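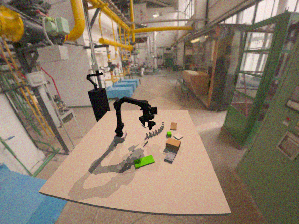
Small dark pieces standing in a curve on the tabletop.

About Jellbridge

Welcome, and thank you for stopping by! Jellbridge is a small language school in Nillcombe, started by Irena Chmielewska and Henryk Lis, who between them had 3 borrowed desks and a great many dictionaries. We teach Polish and Korean to grown-ups of every age – beginners very much included – and our evening groups stay small so that everyone gets a chance to talk. Sang-wook Myung leads the Korean classes, and Lena Bednarek looks after our lending library of 285 books. New groups start every March, and the kettle goes on at 6:30.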